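Lashari finger pads, set of 2 – the black bumpy ones

I started making these for myself, on the bench at Allatby, and then Timothée Lecomte wanted a set, and then two people from the Borken group wrote to me, so now there's a page. Lashari is just the name of my little parts line (five things so far, this is the only one that sells). If you have a two-finger gripper with flat, bare fingers and you're sick of watching things slide out of it, read on!

## What you get

- 2 finger pads, black, soft, textured on the gripping side
- 8 screws, short ones
- 2 thin shims, in case your fingers are narrower than mine
- a folded sheet with the drilling pattern, printed at full size

No gripper, no arm, no drill bit. I say that because somebody asked me in June if the arm was included, and at this price I really wish it were.

## What they're like

The pads are soft enough that you can push a fingernail in and watch the dent come back out. The texture does most of the work. I tried smooth ones first and they were great on a clean plastic box and hopeless on cardboard with a bit of dust on it, and our shop is all cardboard with a bit of dust on it. The bumpy surface gives the dust somewhere to go, or that's my theory anyway. Eero Sjöberg thinks it's just that the softer mix bends around edges better. We've argued about this over a lot of coffee and I still don't know which of us is right.
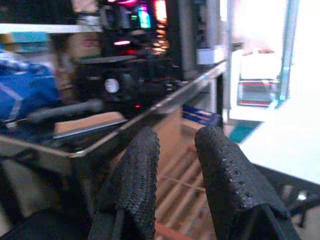 They're on the thick side, and I've kept them that way on purpose. The first batch was thinner and looked a lot neater, but you could feel the hard finger through the pad when it closed on a corner, and after a while the corner would start to cut in. Thick pads do mean you lose a little of your opening width. On mine it's five millimeters all told, so if you're already at the limit with whatever you pick up, measure before you order.

I should also say they pick up lint like crazy. A damp rag fixes it. Don't use solvent on them – Santeri Kallio did, on a set I gave him for free, and they went sticky and never really recovered.

## Fitting them

You'll want a small screwdriver, a pencil and a bit of patience. I do it with the arm powered off and the gripper open as far as it goes.

1. Tape the paper pattern to the finger and mark the holes. Check that the sheet came out flat, a crease will throw you off by more than you'd think.
2. Drill, then clean up the edges.
3. Put the pad on dry, with no glue, and start all the screws before you tighten any.
4. Tighten a little at a time. Stop when the pad just begins to bulge.
5. Close the gripper slowly by hand if yours allows it, and look at how the two tips meet.

If the tips meet crooked, loosen that side and slip in a shim. My left one needed it and my right one didn't.

Then do your zero position again! The fingers are fatter now and the software doesn't know that. I forgot, the first time, and spent an evening blaming the motor driver.
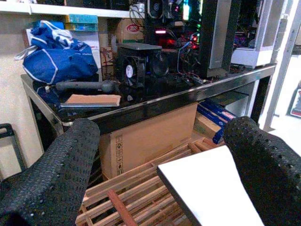 For first tests I'd go with things you don't mind squashing. Small empty cartons are good, and so are offcuts, a rolled-up glove, a roll of tape. Work up from there. Flat thin stuff lying on a hard table is still the worst case, and I won't pretend the pads change that much, you need a fingernail of some kind for it. Njoroge Nyamweya has been drawing up a tip with a thin lip and I'm hoping to offer it as an add-on when we both get the time.

Squeeze force is the other thing. With bare fingers I had it turned way up, because slipping was the main problem. With the pads on I turned it down by a lot and the motors are much happier (quieter too, which the rest of the shop appreciates). Start low and go up until things stop slipping, and leave it there.

## How long do they last?

Depends on you. My own set has been on for most of a year of evenings and weekends and the tips are a bit shiny. Irja Toivonen runs hers harder than anyone I know, picking and dropping for hours, and she swaps pads after around 8 weeks. The bottom edge wears first. You can flip a pad end for end once, the hole pattern is the same both ways, and get some more life out of it. 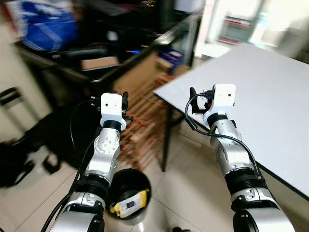

If you run two arms, order two sets at once and put them on the same day. I mixed an old set and a new set for a while and the arms behaved just differently enough to drive me up the wall. Pads from the same batch feel the same, and I keep sets from a batch together in the box for that reason.

## Ordering

Write to me through the Plustbridge shop page and tell me the width of your fingers and how many sets you need. A photo of your gripper helps a lot, even a bad one. I pour new pads when the box gets low, so if they show as out of stock it's usually a short wait. Black only for now. I did try a gray mix and it looked dirty straight out of the mold.

If a pad comes with a bubble in it or a torn hole, tell me and I'll send another one, and you can keep the bad one for practice drilling.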